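Checklist de inspeção, célula Cillano (dois braços, tarefa latas no cesto)
Turno: Saturday cedo, digo, sábado de manhã
Feito por: Evdokia Tsoukalas
Motivo: paragem de ontem, garra direita fechou fora de comando com lata presa

1. Botão de emergência, lado do operador: OK
Testado 2 vezes. Corta os dois braços.

2. Botão de emergência, lado do armário: NOK
Curso preso, precisa de força a mais. Pedido de peça feito à Jirkley. Até chegar, fita vermelha e aviso.

3. Cabos das garras, folga e desgaste: OK com reserva
Esquerdo bem. No direito a manga está marcada perto do punho, ver outra vez em maio.

4. Fixação das bases: OK
Reapertado tudo. Um parafuso rodou um bocadinho, marcado a caneta.

5. Limite de força da garra: NOK
Causa provável da avaria. Parâmetro estava em 200, devia ser 39. Alguem repôs o perfil de fábrica depois da actualização. Corrigido e guardado, falta bloquear com senha.

6. Zona comum dos dois braços: NOK
Distância mínima desligada no programa Hikby. Sem colisão registada mas podia ter havido. Ligar antes de arrancar!!

7. Registo de falhas: OK
Exportado. 4 alarmes seguidos do eixo do punho antes da paragem, por volta das 11h. Ninguém confirmou nenhum.

8. Latas amolgadas: retiradas
Ver tambem restos na mesa, limpar no fim do ciclo e não só ao fim do dia.

9. Formação do turno: pendente
Repetir a parte de libertar a garra à mão. Ontem puxaram a lata com o braço em tensão, isso não se faz.

Estado: só velocidade reduzida, com pessoa ao botão. Ponto 6 fechado primeiro. Thaler avisada por telefone, falta email
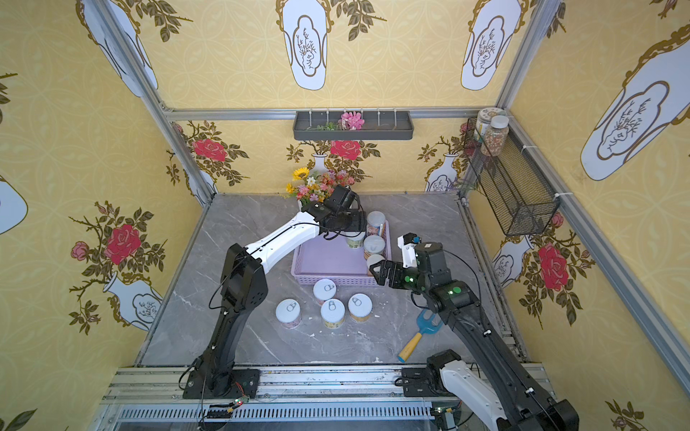
Quem pode repor a velocidade normal da célula?
Só a manutenção, depois de fechados os pontos 2, 5 e 6 e com a assinatura na folha do turno.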